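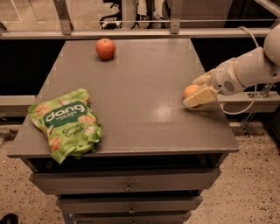
Specimen notes are banknotes that were printed properly but never meant to be spent, and I've been collecting them for 18 years. A central bank sends them out so that other banks know what the real thing should look like, usually with a word like SPECIMEN across the front and a row of zeros for the serial number. Colour is where most beginners start, and fair enough, it's the easy way in. You learn to name shades by everyday things: the red-orange of an apple, say, or the bright lime green of a snack bag, and after a while you can tell a faded note from a fresh one at arm's length.

Origins

My own favourites come from Vamholm, a small printing works that made notes for savings banks (lovely engraving, dreadful paper). The best known is the 1000 Drukar, which shows a harbour on the back and has a tiny punched hole through each signature. Keith Dunmore listed 81 varieties in his handbook. I've managed to find 7 of them — and one of those has a torn corner, but I'm keeping it!

Punch holes and overprints

The holes were there to cancel the note. Early ones are round and a bit ragged, later ones are neat little crosses. The overprint is normally red, though the Gurnberg branch used black for a while and I've never found out why. Shaohua Yao thinks they'd simply run out of red, and I rather like that.

Buying and storing

Prices jump about a lot. I bought a Gurnberg five at a February fair for less than my lunch, then saw a worse one go for ten times that. Check the holes with a magnifying glass, as people do add them to ordinary notes. Keep everything flat, in the dark, in sleeves with no PVC in them. Lui albums are the ones I use, mostly for the wide pages.

Last updated July 6, 2019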